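October 23, 2026
Dye bench, Jirkbridge workshop

Second go at the madder on wool, batch 2563. Same skeins as before, from the Arriaga mill. Scoured overnight, rinsed twice, left in the sink until Svenja needed the sink.

Alum at 20 per cent on weight of fibre. Held at a simmer for an hour, then heat off and lid on. Rochelle thinks we are overdoing the alum and wants to try 15. Fine by me, but let's finish this set first so there is something to compare it with. 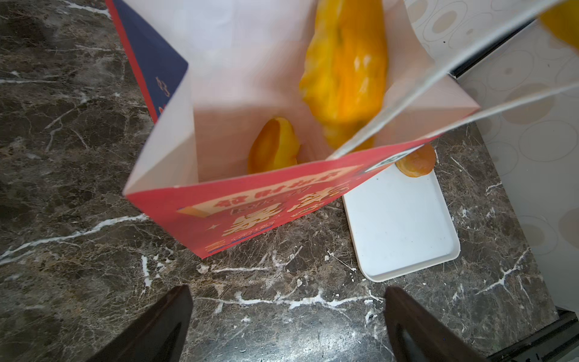
Madder went in cold and I brought it up slowly. Last time the pan got away from me while I was on the phone to Wesden about the invoice and everything turned brick brown. Kept it under 65 this time and stood over it. The thermometer with the taped handle reads 2 degrees high, so allow for that. Somebody please put it back in the left drawer and not in with the spoons.

Colour out of the pot: a clear orange-red, less brown than the last lot. Skeins 1 to 3 are even. Skein 4 has a pale band where the tie was too tight. Re-tied it loosely and gave it another half hour, not much change. Will keep it for the iron test.

Chalk: added a teaspoon to the second pot only. Urnville water is hard enough without it, ours is not. The chalk pot is noticeably redder. Ginette saw them side by side at lunch and picked the chalk one straight off. 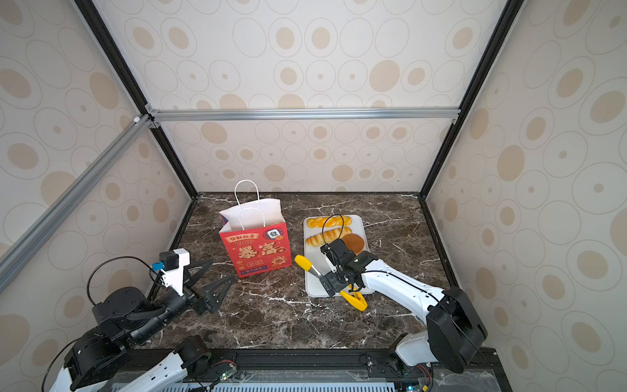 Exhaust bath still has plenty in it. Put the grey Wesden fleece in at three o'clock and left it there. If anyone is in before me tomorrow, lift it out and hang it on the back rail, don't wring it.

Light test strips: cut one from each skein, half covered with card, taped in the south window. Take down in December. Labels are in pencil because the pen faded on the last set and we could not tell which was which.

To do
Order alum, we are on the last tub
Ask Mechthild for her weld notes
Iron test on skein 4
Write up the weights properly, they are on the back of an envelope by the scales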